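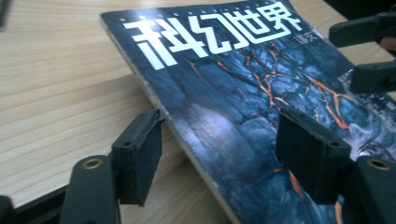

Khairul Yeoh once asked me why anyone should bother sorting magazines when you could just put the lot in a box and shut the lid. Fair question! I gave him a bad answer that day, so this chapter is my second try.

Chapter 6
Loose Issues: Stacking, Sorting and Storing

I own 400 magazines, give or take none (I did the count in May, on my knees). They slide and they curl. Thick glossy ones are the worst, and a pile of mixed sizes will lean the minute you turn your back.
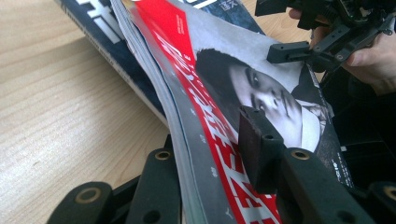
Start with the spines, Adelmo Costa wrote to me after reading a draft, and let people worry about covers later. I mostly agree -- spines tell you the title without lifting anything. But covers are how I remember an issue, and I bet you do too.

So we'll do both. First you pull the pile apart, one title at a time, holding each issue near the spine so the pages don't splay.
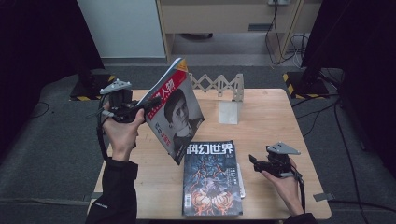

Then you make 2 piles, keep and pass on, and you don't stop to read. (I always stop to read.) Science fiction goes with science fiction, people and profiles go together, and anything odd waits at the side.

Before any of that, though, clear your table. I mean all of it, mugs included. A stretch of bare pale wood with the grain showing is what you want in front of you, big enough to lay an issue down flat. Wipe it, let it dry, and turn to Exercise 2.
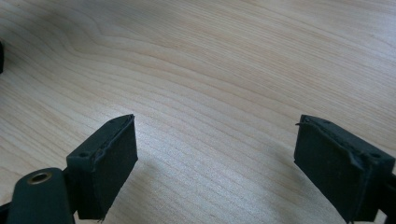

Light is the next thing to get right, and I was slow to learn it. Glossy covers throw glare, and small print on a spine is hard enough already. Look at how smooth blond wood picks up soft bright patches, then move your lamp until they're off to one side of where you'll be reading titles.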